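Clirby Community Help
Search topics, tags, people
4 min read

Policy reports success on "take the sponge out" but I don't trust the number. What should I be logging?

Posted by Atieno Minja in Manipulation / Evaluation

I have a small tabletop arm running a learned policy, trained from teleop demos. The set is 1,506 episodes, mostly pick and place with toy food and kitchen items. The eval script that came with the stack (Gendard, the older branch) gives me a success flag for each rollout and a percentage at the end. My last run of 30 rollouts on the sponge task came back looking great. I then sat and watched the videos at normal speed and I would not have passed a fair number of them.

As far as I can tell, the success check is a small classifier that looks at the last camera image and says yes or no. There is no force sensing. The gripper reports its opening width and the servo current, and I log both at 9 Hz because somebody set it that way before me and I never changed it. 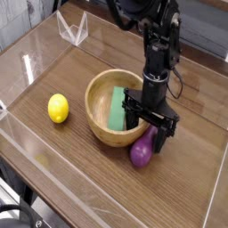 My main worry is what the planner thinks it has hold of when the gripper goes in at the rim. The fingers come down at the edge of the bowl, with the sponge leaning upright against that same side, so a closing motion could catch sponge, bowl wall, or both. The perception module draws one mask and calls it "sponge" with high confidence. The eggplant is tucked against the outside of the bowl under the gripper, and I have no idea whether it gets treated as an obstacle or ignored. The lemon is off on its own to the left and I'm less bothered by that one, although its faint reflection in the front acrylic wall makes me wonder if the detector ever sees two.

Things I have already tried:
- raising the classifier threshold (fewer passes, but it threw out good ones too)
- a second classifier from the Chege model collection, which disagrees with the first one often enough that I trust neither
- asking the person who sold us on the stack, who told me to collect more data

Is there a sane way to tell "grasped the sponge" from "grasped the bowl and dragged the sponge along" using only width, current and one fixed camera? Or is everybody just reporting the flag and moving on?

We use cookies to remember your search preferences. Accept all / Manage

Mieke Van Wijk

Everybody is just reporting the flag and moving on. I've reviewed enough internal evals to say that without much guilt.

You can do better with what you have. Gripper width is the useful signal and most people throw it away. Close on the bowl wall by hand ten times, from different angles, and save the width at the moment it stops changing. Then do the same with the sponge, and again with sponge plus wall. The wall is stiff, so I'd expect its widths to bunch up tightly. The sponge gives, so you should see the width keep creeping after first contact while the current climbs slowly. Sponge plus wall will be the ugly one. If the three groups overlap on your hardware, you've learned that width alone won't save you, and you can stop arguing about thresholds.

9 Hz is too slow for this. The whole closing motion may land in a handful of samples and you'll miss the creep completely. Log the gripper as fast as its bus allows and leave the camera where it is.

Second, stop scoring the last image. Score at 2 moments: just after the gripper closes, and after the lift, before it moves sideways. For the lift check, track the bowl as well as the sponge. If the bowl's mask moved up or shifted, mark the rollout as a fail whatever the sponge did. That's a few lines on top of the masks you already have, and it doesn't need another classifier.

On the eggplant, don't guess. Dump the planner's collision scene right before the approach and see if there's any geometry at that spot. In the Gendard branches I've used, anything outside the target list was dropped without a warning. Yours may differ. I would still bet on dropped.

And hand label those 30 videos before you change anything, without looking at the flags. Otherwise you'll tune the check until it agrees with you and call that progress.

sastbridge_lab

Have you updated to the newest release? I think they improved the evaluator. We run it at Sastbridge and it works fine on ours, no problems. More demos with clutter would probably help too.

Reply from Atieno Minja

Thanks Mieke. The collision dump was quick, so I did that first: the target and the table are in there and that's the lot. No bowl either, which I did not expect and which explains how relaxed the approach path looks near the rim. Gripper logging is next, once I find where the rate is hard coded.

@sastbridge_lab how did you check that it works fine? If the answer is the success flag, that's the thing I'm asking about.

Get the Clirby digest in your inbox. Enter your email / Subscribe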